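Notebook, Kilo cell: the bottle slip and the stop that came late
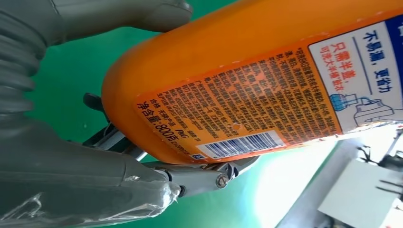 Page last changed: March, 4:40 pm

Okay, writing this up while it's still fresh and before I start blaming the wrong part again. Short version for anyone skimming: Kilo let go of the detergent bottle on the way over to the bin, and when I hit pause on the panel it kept moving for longer than it should have. Those are two separate faults. I spent half the morning treating them as one and got nowhere, so please don't do what I did.

Set-up was the same as last week. Soft fingers, wrist camera on, the orange 800 gram bottle (the P&G one with the big block of Chinese fine print), green mat under everything. Program is the Plelwood pick list, unchanged apart from the speed, which I'd put up to 80 percent to see whether we could get the cycle time down. I'd done a full set at the slower speed the day before and it was lovely, not a single drop, so I was feeling pretty good about it. Ha.

First drop was pick 12. I wasn't looking at the arm, I was looking at the log, and I heard it before I saw it. The bottle landed on its shoulder, cap stayed on, no spill. I put it back, cleared the fault and ran again. Pick 13 was fine, and the next lot after it were fine too, and then it went again in the same spot, just as the arm swings round and the wrist starts to roll. That's when I went for the pause.

The pause. I pressed it, and the arm finished its swing. All of it! It went to the waypoint over the bin, settled, and then it stopped. I had one foot over the yellow line by then because I'd started walking in to get the bottle, the way you do when you've pressed a button a hundred times and it's always worked. Nothing touched me and I wasn't within reach, but I wasn't happy about it and I've put it in the incident book as a near miss. The red button does what it should, I tested it straight after, three times, and the arm stopped dead each time. So the emergency stop is good. It's the soft pause that's off.

Back to the grip. I pulled up the wrist camera for the drops and a few of the good picks and went through them side by side with a cup of tea. What jumped out is the clear film around the lower finger, all crinkled up along it. We've been using film to keep the pads clean when we handle soap stuff and I'd stopped noticing it. The upper pad is against the plastic of the bottle with nothing I can see in between, and the lower finger has film wrapped on it. So you've got one side that grips and one side that (my theory) slides a bit whenever the load shifts. At the old speed it doesn't shift enough to matter. At 80 it does.

Things I tried after that, in the order I tried them, including the dumb ones:

More pressure in the fingers. Helped a little, but the bottle started to dent in and I could see it popping back out when the fingers opened. Didn't like it. Put it back.

Wiped both pads with a damp rag and ran with the film still on. Dropped it on the fourth pick. So dirt on the pads isn't the story, or at least it's not the whole story.

Film off, both fingers bare, pads wiped, 80 percent. No drops. I let it go right through the list and then did it again after lunch. Still no drops.

Film back on, a fresh piece pulled as tight as I could get it with no creases. Two drops. Took it off again and threw the piece out so I'd stop being tempted.

I also had a go at moving the grip point. The bottle sits at a steep angle in the fingers with the round bottom end hanging down, and I'd wondered if we were just holding it too far from the middle. Shifted the grasp 15 mm toward the cap and ran it bare. Fine, but it was fine bare anyway, so that tells me nothing. I've left it at the old point. If somebody wants to do this properly they should try the shifted grasp with film on, one change at a time. I ran out of patience.

While I had my head in there I went over the linkage under the fingers too. There are scuffs on the plates. I checked the screws with the driver and none of them moved. No play in the pivot that I could feel by hand. I don't think the hardware has anything to do with this, but it's written down now so we can compare next time.

Now the pause, which is the one that bugs me more. I dug into the controller log. My pause press is there, time stamped, so the button and the wiring are okay. Then there's a gap of 177 lines of motion chatter before the controller says it's holding. Skasance (the motion package, for anyone new) has two kinds of pause, one that ramps down right away and one that finishes the current segment first. We've been on the second kind. I had no idea. It's been sitting like that in the config, and I'd guess it came in with the last update because the old backup has it the other way round, but I haven't proved when it flipped so don't quote me.

At low speed with short moves you'd never pick it. The segments are tiny and it looks like it's stopping when you ask. The swing to the bin is one long segment, and at the higher speed it's a lot of arm coming round with a human expecting it to be still. I've switched it back to ramp down, rebooted, and tested it in the middle of the swing ten times. Stopped part way every time, and the bottle stayed in the fingers for all ten (bare pads, obviously).

Then I went and looked at the Sandhu cell next door, same package, same setting. Same wrong setting, I mean. I've left a note taped over the pause button on that one and haven't changed the config, it isn't mine to fiddle with and there's a job half finished on it. Please don't peel the note off until it's sorted. If you need that arm to stop, use the red button.

How I've left Kilo for tonight: powered down, film off, speed back to the slow setting, pause on ramp down, bottle in the tub on the shelf. The config change is saved with a comment in it saying why. The old config is in the backup folder with "finish segment" in the name so we can't load it by accident without at least reading the words.

Still to do. Find something to keep soap off the pads that isn't film. Somebody mentioned finger cots a while back and I brushed it off, sorry, I'd like to try them now. Add a pause test to the start-up sheet, in the middle of a long move, at whatever speed we're going to run. And a line on the sheet saying you don't step over the yellow until the panel says holding, which I'm writing mostly for me.

Also the log viewer still chops the end off long lines and I lost a good chunk of time scrolling sideways. Will whinge about that on another page.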